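Budget check: simulator first or arm first?

drikberg_lab
Fri 14 February
We have money for one real purchase this year. The plan is a mobile base with an arm that can open doors and drawers in ordinary homes. The quote from Stojanovska is 2924 a month on a lease, and they want an answer by May. The other choice is a simulator license plus a workstation, and we wait on hardware. Which would you buy first?

petrol_can
Arm. You can't budget for repairs you haven't had yet.

v_halilovic
Simulator. We did it the other way in Trivunville and paid the lease for months while the software caught up. Ask what the quote covers, too. Ours left out the spare gripper pads and the charger.

drikberg_lab
Charger is in, pads are not. We have a trial of Harari running now, 30 days. Room corner from the door set:

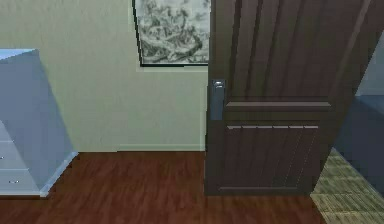
Harari trial, door partly open, lever handle, two kinds of floor.

The door is what I care about. If the base can't get around a half-open door in the simulator I don't want to lease one.

petrol_can
That's a nice render but the floor won't tell you anything about wheel slip. Same for the handle. Real levers are stiff, or loose, or somebody painted them.

v_halilovic
You can set the stiffness. You have to measure some real ones first, so put a cheap force gauge in the budget. For reach and base placement the simulator is good enough. We changed our arm length after running doors like that one.

tallow9
How many seats do you need? Extra seats are where it gets expensive. Also check if the trial limits how many rooms you can load.

drikberg_lab
Two seats. The trial gives us 168 rooms and the full license has 400.

petrol_can
I'd still ask Stojanovska for a one month rental before signing anything. Run the same doors both ways and compare.

v_halilovic
No argument there. I'd do it after the trial though. A month goes fast if you spend it writing drivers.

drikberg_lab
They do rentals but the rate is higher and shipping is on us. I'll ask if it counts toward the lease. Current plan is license now, rental in May, then decide.

tallow9
Get the shipping number in writing, both directions.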